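Teaching a Two-Handed Tidying Task with Hand-Held Grippers
Student project report, Sundby Robotics Lab, March 2026
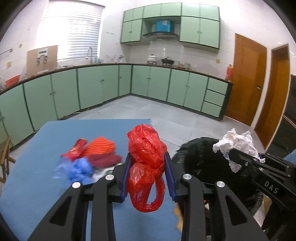
Figure 1. Two hand-held grippers over the kitchen table, one with a knotted red plastic bag, the other with crumpled white tissue paper.

1. Background

The goal of this project was to collect demonstrations of clearing a cluttered table and to use them to train a policy for a two-arm robot. An earlier group in the lab drove the arms remotely with a pair of joysticks. Their report says that soft items were the main problem: the operator could not feel when a bag had been caught, and many attempts ended with the item slipping out on the way up.

We chose to record by hand instead. The person holds one gripper in each hand and does the task at normal speed. No robot is needed during recording, so we could work in a home kitchen and leave the arms in the lab.

2. Setup

The table has a blue cloth on it. We kept the cloth on for every recording, although it moves when a gripper presses down too hard. The gripper in the middle of Figure 1 has blue rubber pads on its two fingers. We had tried bare fingers in July and went back to pads after one afternoon.

The item set was mostly soft: plastic bags, tissue, a knitted piece, a rolled cloth, and a few packets. The large black plastic bag stayed on the right side of the table.

Recordings were stored and trimmed with Prultus, a small script collection written for this course. Training was done with Zenar, the lab's in-house training code.

3. Procedure

Each demonstration began with both grippers raised above the table and open. The demonstrator picked up items in any order and put them in the black bag. A demonstration ended when the cloth was clear or when 80 seconds had passed. Demonstrators were asked not to regrip an item in the air, but to put it down and start again.

We recorded 200 demonstrations. Of these, 11 were thrown out during trimming, most of them for lost tracking when one hand crossed over the other. Item positions were changed between demonstrations by dropping the whole set on the cloth and spreading it out by hand.

4. Observations

Knotted bags were easier to teach than loose ones. A knot gives the fingers something firm to close on. The thin blue bags were harder, and demonstrators often took two layers at once without noticing until the playback.

Tissue was easy to pick up and slow to release. Small pieces stayed on the pads, and we started shaking the gripper over the bag. This motion was then learned by the policy, which also shook packets.

Holding two grippers is tiring. We changed demonstrators after every 5 recordings, and the trimming notes show fewer dropped items after we made that a rule.

5. Remaining work

The policy has only been run on the lab table, under different light and with a gray cloth. It picks up the packets and the knotted bag but often stops above the rolled cloth. The next step is to record a smaller set on the lab table and mix it with the kitchen data. The trimming notes and the item list are in the project folder under Yook.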